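To: Grandamier student robotics list
Date: February 10, 2024
Subject: Re: Shoe rack task – what counts as a finished run?

> Hi all,
>
> I missed the last club session and I'm trying to catch up before I take
> a turn with the hand-held grippers. Two questions. The task sheet says
> "put the shoes on the rack" and nothing else. Does it matter which
> shelf? And do both shoes have to go up together, or can I do one and
> then the other?
>
> Also, is the rack staying the same for Drorcombe in June, or should we
> expect a different one?

The sheet is too short, I agree. I wrote it in a hurry and will put a longer one on the Zusturero page. Until then, please work from this message.

Either shelf is fine as long as you decide before you start and write it in the log. A run is finished when both shoes of the pair are on the shelf, side by side, toes toward the operator, and both grippers have let go. If one shoe is lying on its side, the run goes in as incomplete. Don't delete it. We need the incomplete ones too.

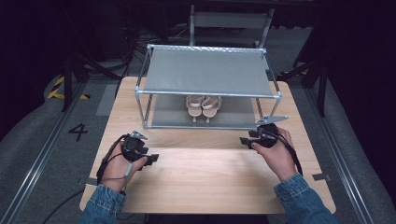 Keep your sleeves clear of the jaws and check where the cables go before you press record. On my first attempts I had one looped over my wrist and had to stop partway through a reach. Rest both hands on the table for a moment at the start and again at the end. It makes the recordings much easier to trim.

As for one shoe or two, you can do it either way. Moving them one at a time is easier to learn. Using both hands at once saves time, but the shoes tend to bump on the way in. I would do your first 25 runs one at a time and then switch. The target for each of us is 100, and I would like those done well before June.

Some notes on picking up sandals, which are harder than the sneakers we started with:

Go for a wide strap if there is one. The thin ones fold over and the shoe swings.

Come in low and slow, with the jaws open wider than you think you need. Most of my bad grasps came from closing early.

If the shoe is standing close to the rack, pull it toward you a little before lifting. Catching the bottom bar of the rack with a jaw will shift the whole thing. 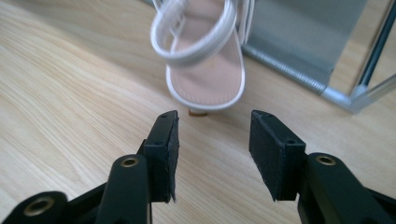
Look over the pads before each session as well. If the covering is starting to lift at a corner, tell the list and we will replace it. I have spare material in the Abou Jaoude lab, second drawer. Please don't glue it yourself – the last repair left a hard ridge and the grip was never right afterward.

On the Drorcombe question, the rules only say "a household rack with at least two shelves," so we should expect a different one. I would like to finish the first set on ours and then borrow something taller. If you have one at home that you can spare for a few weeks, reply here with the height and width.

Sign-up for slots is open. There are 4 left this month. If you have never used the grippers, take one next to somebody who has.

Grandamier list admin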